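Boards > Work and Automation > Laundry, Linen and Textile Care

New posts | Unread | Search | Members | Log in

Thread: Folding hall is getting automated, what changed for you?

**keris_linen**

Hello all. I work at a linen plant in Landale, on the folding side. We do towels, bath mats, small blankets and staff clothing for care homes. I have been folding for six years and I like it more than people expect.

In March our management told us that part of the folding will be taught to machines. I don't mean the big ironing line, that one we have already, it eats flat sheets all day. I mean the arms, for the soft pieces which never come out of the dryer in the same shape. For now some of us spend part of the shift on teaching. You hold a gripper in each hand and fold with the grippers, and your folding is recorded.

My question is for people who are further along than we are. What changed for you in the daily work? I don't ask if it is good or bad in general. I ask about breaks, pay, who you talk to, how your hands feel in the evening.

**Hậu Nghiêm**

We began this last year at a smaller place, so I can tell you a little.

The first thing is that you become slow. I can fold a hand towel without looking at it. With grippers I have two fingers on each side and both are stupid. My first week I wanted to throw them on the floor. In the second week it became better, and I also noticed things about my own folding which I never knew. For example I always smooth the cloth with the side of my palm before the second fold. With grippers you have no palm. You must pull the cloth tight from both ends and lay it down flat in one movement.

Second thing, the wrists. Ask for a lower table if you are not tall. Ours was too high and I had pain up to the elbow.

Pay stayed the same. We asked for more and were told that it is "the same job in a different form." I don't agree with this.

**mangle_and_press**

I don't agree with it either, and I would be more angry than you. They are buying your skill and paying you the folding rate for it. When they have enough recordings, they have you in a box. What do you have?

At my old plant we were 5 people on small pieces. After the new line came we were 2. Everyone was told that nobody would lose a job, and this was correct on paper, the others were moved to the soiled side. If you ever worked sorting on the soiled side you know what kind of promise that was.

**keris_linen**

I am sorry for your colleagues. With us it is written that those who do the teaching stay in the folding hall until the end of next year. After that it is not written.

@Hậu Nghiêm thank you for the advice about the table. Ours is very low, so my problem will be the back and not the elbow.

**Mỹ Đoàn**

I would like to say something from the other side, please don't jump on me. I was a folder and now I am shift lead, and half of my day is these machines.

The work did not disappear in my hall, but it became different and not everybody likes the difference. Before, a good folder was a fast folder. Our best ones made 200 hand towels in an hour and they were proud. Now a good person is one who folds the same way each time and can say why a fold went wrong. Two of my fastest women were unhappy about this for months. They felt that their speed was not worth anything anymore, and I understand them.

What became better: we have less of the same movement for the whole shift. People rotate. The noise is lower in our corner and you can talk with your neighbor.

What became worse: there is always somebody with a laptop behind you. They are polite, but you feel watched. I asked them to stand on one side where we can see them, and it helped more than I expected.

**mangle_and_press**

I won't jump on you, but "people rotate" is also what they told us. Rotate to where? Who decides it? In my place the rotation list was made by the same man who counted the pieces.

**Mỹ Đoàn**

With us the list is made by the shift and I only sign it. But I agree this depends on the lead, and another lead could do it another way. It should be in writing.

**cletau_nights**

Night shift here, Cletau plant. Can somebody explain what it looks like in practice? Our manager showed us a sales video with music and I understood nothing from it. Do you stand, do you sit, is it on a real table?

**keris_linen**

I took one this week, view from above the work. We use a low flat surface with a green sheet pulled tight over it.
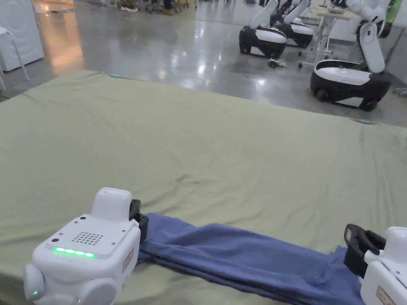

Blue piece folded long, one gripper on each end. Robots at the back on the right.

The difficult part for me is when one end is thick from the folds and the other end is loose. With bare hands you correct this without thinking. With grippers I have to decide which end to let go first, and if I choose wrong I begin again. On the polished floor the light is also quite strong in the eyes, I will ask if something can be done about the lamps.

**cletau_nights**

Thank you, this is more useful than the video. I thought it was some kind of glove. And you work on the sheet and not on a hard table?

**keris_linen**

Yes, on the sheet. I like it, the cloth does not slide away so easily. But the sheet also makes wrinkles and then I don't know if I am smoothing the towel or the sheet.

**Hậu Nghiêm**

Pull the sheet again after each break. We do it two persons together, one at each side, it takes no time.

And please count your attempts that fail, on paper, for yourself. When the discussion about pay comes, the office will have its numbers and you should have yours.

**mangle_and_press**

This is the best advice in the thread. I still think you should ask for the money first – before the teaching, when they need you. Later is too late.

**keris_linen**

We have a meeting with the office on 2019-04-26. I will bring the table, the lamps, the rotation list and the pay, in this order or maybe the opposite order. I will write here after.

Reader comments

**mai_w:** I fold in a hotel basement and we have only one old dryer and no robots, but the part about the fast folders made me sad. My mother was one of these.

**pressroom:** You forgot about training for repairs. Ask that someone from the folding hall learns to fix the simple faults. In our place this was the only new job which paid better.

**Hậu Nghiêm:** @pressroom yes, good point. We asked and got one place for the whole hall. It is little, but it is one.

**tumble_dry:** I disagree with most here. My shoulders were finished before the machines came. If an arm takes the bath mats from me it can have them.

Previous thread | Next thread | Back to top | Rules | Contact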